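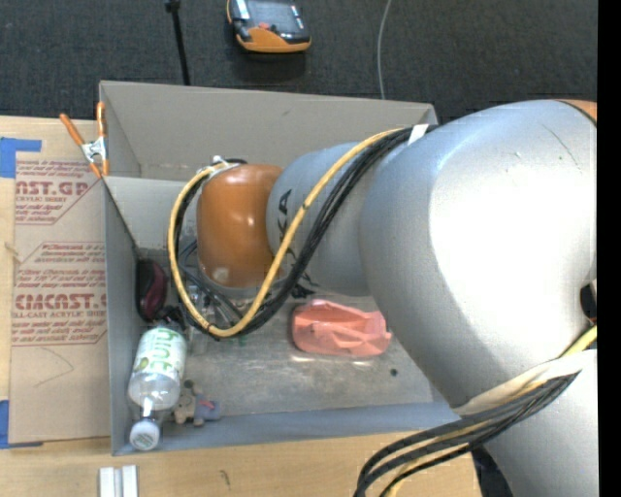
Figure 3. Robot arm above an open gray bin on a wooden table.

4.2 Passenger perception of infection risk on short flights

The second part of the survey asked travelers how they judge the risk of infection at each stage of a trip. The questionnaire was given at the Gerlow and Alvarado airports in August, and 2,771 passengers returned it. From these we removed 886 forms in which the section on earlier flights was left empty. The remaining answers were coded by two readers, as described in Section 3.

Most respondents placed the highest risk in the cabin, and in particular in the middle seat. The security line and the boarding gate received lower scores, although passengers stand there close to each other for a long time. This difference was also found among persons who fly every month. Ross and Ochoa reported a similar order of answers for ferry passengers, but their sample was smaller and the crossing was longer, so we compare the two results with care.

A group of 143 respondents wrote a free comment about air filters. Many of them believed that the same air stays in the cabin during the whole flight. After reading a short text on cabin ventilation, members of this group gave a lower score to the cabin — but their score for the gate did not change. We cannot say if this effect remains after some weeks, as no second contact was made.

The carrier Dekura changed its boarding order during the survey period, from rear rows first to window seats first. Passengers of this carrier are therefore shown separately in Table 11. Their scores for boarding are slightly lower than those of the other passengers. It is possible that the new order was felt as safer, or that these passengers simply waited less. The questionnaire did not ask for waiting time, and this should be added in a later version.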